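# Sorting Household Waste at the Table: Project Report

Prepared by Ingvild Backlund for the module in Home and Consumer Studies

## 1. Purpose of the project

The project examined how small households separate dry packaging from general waste at the place where meals are prepared and eaten. Most advice to residents deals with the large bins outside the building. Less has been written on the first container, which in many homes is a bucket or bag kept within reach of the table.

The work was carried out in 11 households on the Aasen estate. Each household kept a record sheet for two weeks and was visited twice. The tutor group agreed the questions in advance, and the same sheet was used throughout.

## 2. Method

Households were asked to choose their own container and to place it wherever they found it most convenient. No container was supplied. At each visit the position of the container was marked on a sketch plan of the room, and its contents were sorted into card, paper, film, food scraps and other material.

Items were entered singly, however small. A torn flap of a carton was entered as one item of card, and a loose label as one item of paper. In total, 1,478 items were entered on the sheets. Five sheets had gaps of a day or more, and these have been kept in the results with a note against each.

## 3. Position and type of container

The preferred arrangement was an open bucket on the floor beside the table. Residents reported that a lid was a nuisance when both hands were in use, and that a container under the sink was too far away during a meal. A round bucket with a thick rim was considered easier to lift and empty than a bag.
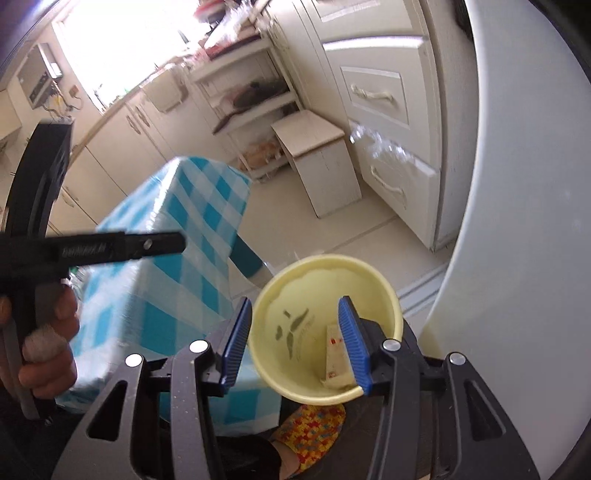 *Page last changed: 14/10/2019*

The pale yellow bucket beside the checked tablecloth is typical of this arrangement. A flat piece of carton was entered under card. Flat pieces of this sort take up little room, whereas cartons put in whole filled a bucket quickly and were the most common reason given for emptying it early.

A cloth that hangs low over the side of the table was mentioned in two households as an inconvenience, as it could catch on the rim when the bucket was pulled out. Both residents had moved the bucket further from the table by the second visit.

## 4. Findings

Card was the largest group by number of items, followed by film. Food scraps appeared less often than expected, as most residents scraped plates directly into a separate caddy. Small scraps at the bottom of the bucket were frequently left behind on emptying and were carried over into the next count. The record sheet made no allowance for this, and some items may therefore have been entered twice.

Printed card caused uncertainty. Several residents were unsure whether coloured printing affected recycling and placed such pieces with general waste. The leaflet issued to the estate under the Jeltley scheme does not mention printing.

## 5. Limitations

The group of households was small and all were on one estate. Residents knew when visits would take place and may have sorted with greater care beforehand. Weights were not taken.

## 6. Further work

A second round of visits is planned for December, when the quantity of packaging is likely to be higher. The record sheet will be altered to include a column for material left over from the previous emptying. The sketch plans are held with the department and may be consulted on request.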